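Print this article | E-mail to a friend

Shared lounge in Siltedden building to get tidying roster

2024-03-07

Tenants on the open-plan floor of the Siltedden building will take turns tidying the shared lounge from next week, after months of complaints about clothing, blankets and bags being left on the seating.

The roster was agreed at a meeting of the firms that rent desks on the floor. It covers the sofas and cushioned benches and the strip of floor beside them. Desks, meeting rooms and the kitchen are not included and will stay under the present cleaning contract, which is held by Clolell.

Clolell's crew comes through every evening but does not handle personal belongings. Under the contract the cleaners vacuum the upholstery only where it is clear. A bench with a coat or a blanket on it is skipped, and tenants say some seats have gone several weeks at a time without being done.

The building's management put the cost of the last full upholstery clean at $3000. It was paid out of the common services fee, and tenants were told a second one this financial year would mean an increase. The next clean is booked for June and management would like it to stay the only one.

Each firm will be responsible for the lounge for two weeks at a stretch. The firm on duty is expected to go through the area at the end of the working day, fold any throws and blankets, put cushions back and take anything that has been left behind to a set of labelled tubs near the lifts. Items will be kept there for 10 working days. Clothing and textiles still unclaimed after that will go to Nilsuwan, a charity shop two streets away. Bags will be handed to the front desk and will not be given away.

Laptops, phones, keys and wallets are to go straight to the front desk on the day they are found.

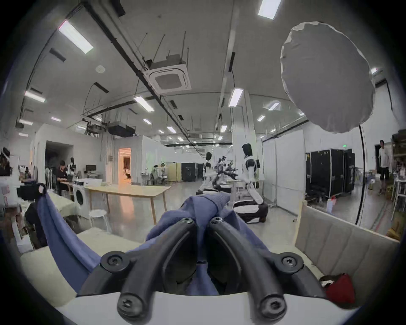
A folded blanket at the end of the bench bothers no one, but the same blanket in a heap means people go and sit somewhere else, Sullomow told the meeting. The firm had asked for a rule that would allow throws to stay in the lounge overnight as long as they were folded, and this was accepted. Coats, scarves and jumpers have to go home or into a locker.

There was less agreement about bags. Several tenants use the sofas as a place to drop a gym bag or shopping in the morning and pick it up at night. A proposal to ban bags from the lounge altogether was voted down. The wording that passed says bags may be left beside their owner but should not take up a seat when others are looking for one.

The floor has lockers for almost 100 people, and management says a good number of them have never been assigned. Anyone who works on the floor can ask for one at the front desk at no charge. A refundable deposit is taken for the key. Management has also agreed to put up a row of coat hooks near the entrance to the lounge, though no date has been given for the work.

The seating itself is not being replaced. A request for darker covers, on the grounds that the cream and beige show every mark, was turned down because the covers on the channel-stitched sofas do not come off. Tenants were reminded that spills should be blotted with a plain white cloth and reported the same day. Coloured cloths are not to be used on the pale cushions when damp, as the dye can transfer.

Blankets that belong to the lounge will be washed at the end of each turn by the firm going off the roster. Cold water and a gentle cycle are recommended, and the blankets should be dried on a rack, out of direct sun. Management will supply the detergent.

Sullomow has the first turn. The order for the remaining firms was drawn by lot and has been posted on the noticeboard next to the lifts, along with a one-page list of what the firm on duty is asked to do. Firms may swap turns between themselves if they let the front desk know beforehand.

The arrangement will be looked at again in June, after the upholstery clean. Comments can be left at the front desk before then.

Print this article | E-mail to a friend

Contact us | Copyright 2024 Siltedden Tenant News. All rights reserved. | Back to top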